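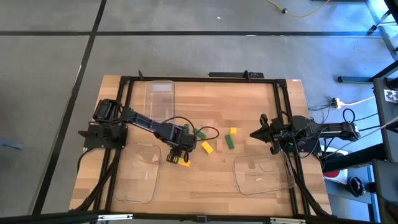
Wooden blocks and clear containers on the butcher-block table.

Trolley Blocks: data card

Contents
Trolley Blocks is a set of tabletop sorting episodes. Small wooden blocks, green and yellow among them, go into clear plastic containers. Version 2 has 265 training episodes and 50 held out for evaluation. The 4 extra episodes in the index are recordings of the bare layout and carry no task label. The index lists 319 entries in all.

Blocks
The blocks come from a Mészáros toy set. Shapes vary in length, and a few are close to cubes. Color labels are lowercase: green, yellow. Shape labels are "short" and "long". Blocks chipped in use stay in the set and keep their labels.

Containers
Labels are "tall" for the narrow container and "tray" for the shallow ones. Tray positions are given as left or right, as seen from the near side of the table. Clear plastic is hard to segment, so the container masks were drawn by hand.

Starting layout
Blocks start scattered in the middle of the table. They may touch or lie at any angle. Containers are not always empty at the start. Check the field start_contents before you filter.

Known problems
Masks for the tall container are loose at the rim.
Yellow blocks are close in tone to the tabletop under warm light.

Source
Collected at Esico. Labels checked by Drodeo in July.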